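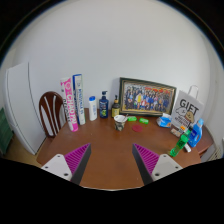
Figure 3. Ribbed fingers in view, lower ends cut off, with open tabletop between the tips.

Section 3. Comparing the two finger sets

By now you should have the Zikinum hand grip charged and paired with the Panora controller. Take your time with this part – it's the fun one, and a rushed comparison usually has to be done over!

1. Fit the magenta ribbed fingers first. Seat each one on its light grey plate and tighten the screws a little at a time, going back and forth between them.

2. Open the grip all the way and look at the live view. Both fingers should come in from the lower corners and lean toward each other, as in Figure 3. If one sits noticeably higher than the other, loosen its plate and try again.

3. Pick a table with everyday things on it. Bottles, a cup and a soft packet or two will tell you much more than a set of test blocks.

4. Close slowly on one item, lift it, hold for three seconds and set it back down. Do 30 lifts with each finger set, and write down every slip, even the small ones you'd like to forgive.

5. Swap to the Ogunleye flat fingers and repeat with the same items in the same order.

Note: The round view bends tall things near the sides. Adaeze Garba, who wrote the first version of this guide, likes to keep her test item near the middle until she has a feel for it, and we've found that a good habit for newcomers.

Caution: Keep your free hand away from the fingertips while the grip is closing. They come to a point and they do pinch.

Last revised 2020-12-02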